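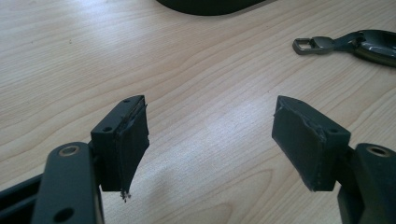 The Rimley furniture works opens its doors to the public once a year, and I have put off going for most of the time I've lived within driving distance. Factory open days make me suspicious. You get the tidy half of the building, a cookie, and a man in a clean apron telling you that everything is made the way it was in 1803, which is the date painted over the gate. The works makes tables, mostly, in pale wood, with the grain left to show through and a finish that picks up whatever light is in the room. I will say the grain looked good, running at a slant across the top in long plain lines. Whether it looks good enough for the prices in the showroom is another matter.

Our guide was Marion Rankin, who has a carrying voice and a route she does not depart from. There were 23 of us in the group, too many for the sawmill, where the back half heard nothing. I was in the back half. As far as I could tell, the logs come from the Enache yard up the valley and are stacked outdoors for two years before anyone cuts furniture parts from them. I asked how many of the boards on the racks had been through the full two years. She said "all the ones that need it," and we moved on.

The date over the gate bothered me enough that I asked about it too. A business of some kind has stood on the site since 1803. It was a tannery. Furniture came much later, after a fire, and the present company bought the name along with the building. None of this is hidden, exactly. There is a panel about it in the corridor by the restrooms.

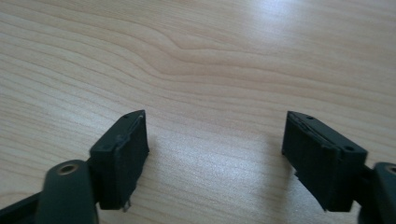
What I did enjoy was the sorting room. Araba Tetteh has worked there for seven years, and she talked about boards without once using the word "heritage." Her job is to decide which planks go on top of a table and which go underneath, where no one will look. Straight grain is safe, she said, and it sells. A swirl is a gamble. Some buyers want it in the middle of the top, and some will send the table back and call it a flaw. She used to put the swirly ones aside for a range called Undilik, which was dropped last November, and now they go wherever there's a gap. I asked her if the wavy ones were weaker. A little harder to plane, she said, and after that it's up to the customer.

I would have stayed there for the rest of the visit. Instead we had 15 minutes in the finishing shop, where we stood behind a rope and watched nothing get finished. The sprayers were off for the day "for our comfort." So the part of the process I most wanted to understand, how they get that sheen and how long it lasts under hot plates and homework, was covered by a leaflet. The leaflet says the finish is "made for life." It doesn't say whose.
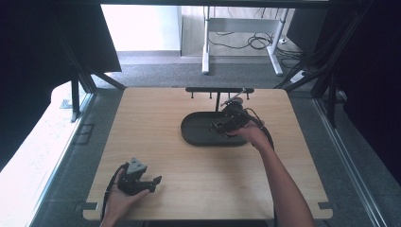 Lunch was in the canteen and was better than I had expected, a thick barley soup with bread. I shared a bench with Karla Xolalpa, who had bought a Rimley table nearly 20 years ago and had come to complain about a split in it. She'd been given the name of Cameron Lennox in repairs. He looked at her photographs, told her it was a heating problem, and then offered to fix it anyway for the cost of the delivery. She thought that was fair. I thought it was fair too, though I noticed he made the offer in front of a crowd.

The showroom comes last, of course. The smaller model, the Lunevton, is the one to look at if you're buying. The legs come off, the corners are rounded, and it doesn't pretend to be older than it is. I ran my hand under three of them and found one rough edge.

Parking is in the field behind the works and gets muddy. Admission was free. Bring your own questions and stand near the front.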